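Ticket 874: planner labels bedding as mattress surface, then reports "sheet flat"
Reading time: 2 minutes

Opened March 6, 2024. Component: Skevik perception, feeding the Oltier planner. Priority: they say low, I say otherwise.

The release notes claim the new segmentation model handles patterned fabric. I have my doubts. On the made-up bed task it gives one mask for the fitted sheet and the large pillow in the same floral print, and the planner happily puts a smoothing path across both.
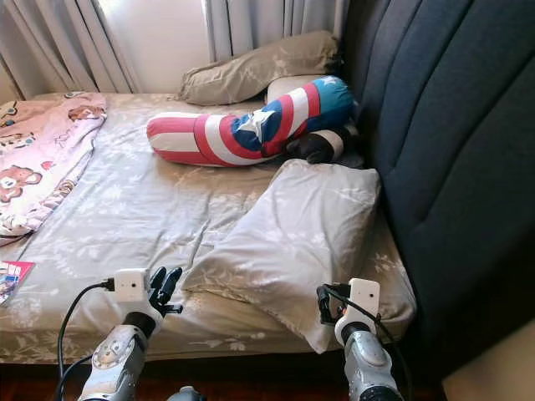
First suggestion from the Madside thread was to raise the depth weight to 500 and restart the node. Did that. The mask splits for 2 frames and then merges again. I don't call that a fix, and I'd like to know what it was tested on before it went in the wiki.

Second suggestion: blame calibration. Ran the hand-eye check on both arms and the error was well inside the limit. Calibration gets blamed for everything here.

Next I tried a part of the bed with stronger colour contrast, to see whether print was the trouble or the merge step.

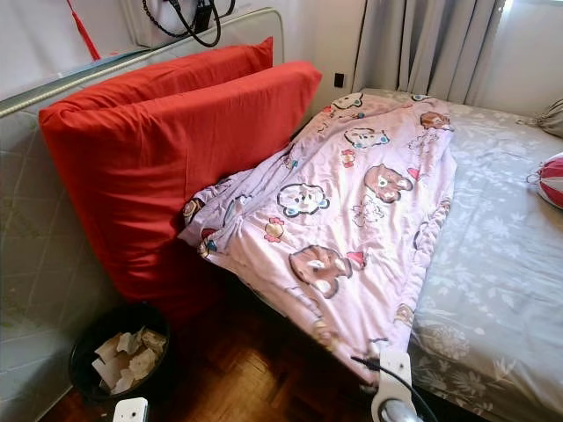 Cartoon blanket over the floral sheet, red pillows at the left.

Blanket and sheet came out as separate masks in 8 runs out of 8. So colour is doing the work, whatever the notes say about texture. The Guerra viewer shows confidence over 0.9 on the bad masks as well, so the score is no use as a gate.

Rolled back to the July model, same settings, arms at the front edge of the bed again.

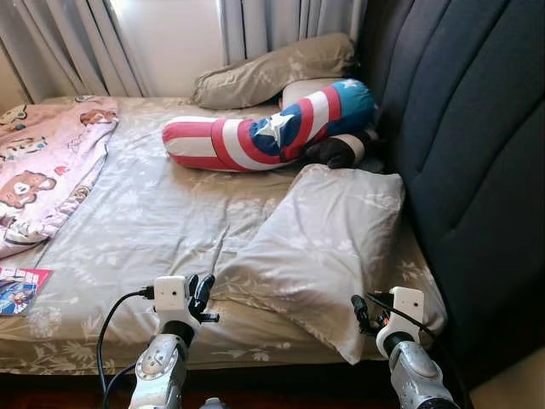

The reply on the ticket was that the July model has the same merge step and a rollback would prove nothing either way. Fair, but then why did the notes list the merge step as rewritten? I've asked for the diff.

Status: open. Smoothing is disabled in the planner config until the sheet and pillow come back as two masks. Please don't close this as "cannot reproduce" without attaching a log.

Related tickets
Oltier planner: path ignores pillow height
Skevik: masks flicker near bright windows
Guerra viewer: confidence overlay lags
Madside wiki: depth weight page out of date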